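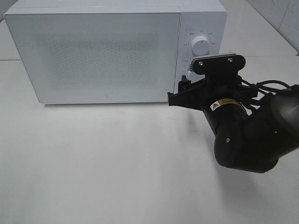

My plain white workhorse, with the round knob up top on the right.

How to Clean a White Microwave (Without Scratching It or Wearing Off the Labels)

I love a white microwave. It makes a small kitchen feel bright, it goes with everything, and when it's freshly cleaned it looks so good that I find excuses to walk past it. The catch is that every coffee drip and buttery thumbprint shows up like a spotlight is on it! After a lot of trial and error I've got a routine that I really enjoy, and I'm excited to finally write it down.

What you'll need

A microwave-safe glass bowl
One lemon, or 3 tablespoons of white vinegar
2 soft cloths, one for washing and one for drying
Mild dish soap
A soft toothbrush
Cotton swabs
Baking soda, for stubborn spots

Step 1: Steam the inside

Fill the bowl halfway with water, squeeze in the lemon and drop the halves in too. Stand a wooden spoon or a wooden skewer in the bowl so the water doesn't boil over suddenly. Run it on high for 3 minutes, then leave the door closed for another 8. Don't peek! The steam is doing all the hard work in there, and letting it out early means more scrubbing for you.

Take the bowl out with oven mitts and set it somewhere safe. Keep the lemon water – you'll want it in a minute.

Step 2: Unplug and wipe

Unplug the microwave. Lift out the glass plate and the roller ring if yours has them, and let them soak in the sink with a squirt of soap. Dip a cloth in the lemon water once it's cool enough to touch, wring it out well, and start with the ceiling. Everybody forgets the ceiling, and it's usually the worst part. Then do the walls, then the floor.

For baked-on spots, mix baking soda with a few drops of water until it holds together, dab it on, wait a bit and rub gently. No steel wool, please. Leave the small cover on the inside wall in place and just wipe over it lightly.

Step 3: The door

Open it and go along the inside edge with the toothbrush and a little soapy water. Crumbs love that edge. Wipe the seal area clean and dry it, and if you find any damage there or the door doesn't close properly, stop using the microwave until it's been looked at.

On the outside, the dotted window tends to look gray even when it's clean, so don't scrub at it trying to get it white. (I did this for weeks with my first one. It was just the mesh!) Wipe straight down from top to bottom, then run a cloth along the seam under the door, where a line of grime can build up. Go easy over the little logo.

Step 4: The knobs and the tiny print

My favorite part, and it makes the biggest difference of all.

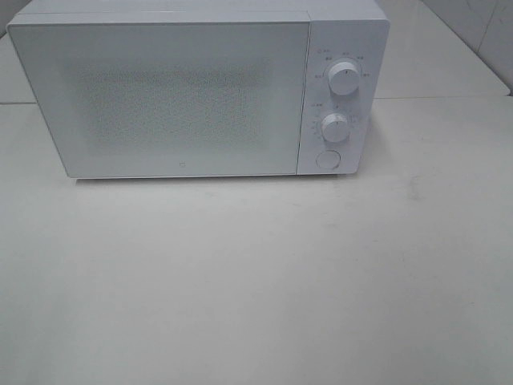
Two white dials with small gray lettering around the upper one.

Printed labels can rub off over time, so treat them kindly. Never spray cleaner right onto the panel. Put a drop of soap on a damp cotton swab, squeeze out the extra, and trace around the base of each knob. You may be amazed at what comes off! Change swabs when one gets dirty, and pat over the lettering instead of rubbing. Some knobs pull off for washing and some really don't, so check your manual before you tug.

Step 5: The outside and the counter

A damp cloth with a touch of soap takes care of the top and sides. Keep water away from the vents. Dry everything with the second cloth, working in long strokes so you don't leave streaks. Then move the microwave forward, wipe the counter underneath and behind it, and slide it back, leaving the gap your manual asks for.

Put the clean, dry plate and ring back in, plug it in, and you're done.

A few extra tips

Yellowish marks on the outside often come off with a baking soda paste, but test it on the back first.
If last night's fish is still hanging around, leave the door open for a while with an open dish of baking soda inside. Take the dish out before you cook.
A quick wipe after anything with tomato sauce will save you a big cleanup later on.

Posted by Nyokabi Rashidi on Sunday, May 20, 2018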